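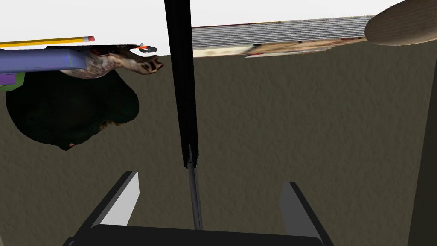
Figure 4. Computer rendering: yellow pencil with a pink eraser, and other small objects, at a white surface.

4.2 What people write with, and what they cross out

I went into this part of the study expecting pens to win, and they did, but by less than I would have bet on. Of the 1295 shopping lists we collected in Irkard, 900 were in pen. The rest were nearly all pencil, with a few in crayon and one in what I'm fairly sure is eyeliner (I left it in, coded as "other"). I had thought of pencil as a school thing, so I went back and checked the coding twice before I believed it.

The pencil lists look different too. They're longer, they get reused more often, and they have a lot of ghost words on them, items rubbed out and written over. You can usually still read the old word if you tilt the paper toward a window! "Butter" under "margarine" came up so many times that I gave it its own code. Pen writers do the same kind of editing, of course, but they scratch things out or just start a fresh list, and then we lose the first version unless someone saved it.

This matters for how I counted changes of mind. In the Dramani neighborhood, where we had 300 lists, my first pass only picked up crossed-out words. That made the pencil households look very decisive, and I wrote half a page about it before I noticed the problem. On the second pass I counted any erasure where at least two letters could still be made out. The gap between pen and pencil households got much smaller, and I threw out the half page.

Store layout has a pull on all this as well. People who shop at the Zositz market tend to write in the order of the stalls, vegetables first and bread last, and they seem to fix the order as they go. Lists from the Evel supermarket run in whatever order things came to mind, with toilet paper turning up absolutely anywhere. I don't want to lean on this too hard, as the two groups also differ in age and in how far they travel to shop.

One more caution. We asked for lists after the shopping trip was over, so anything that got lost in a coat pocket or left in a cart isn't in the sample. My hunch is that short lists go missing more easily than long ones. I come back to this in Section 5, where I compare the paper lists with the ones people keep on their phones.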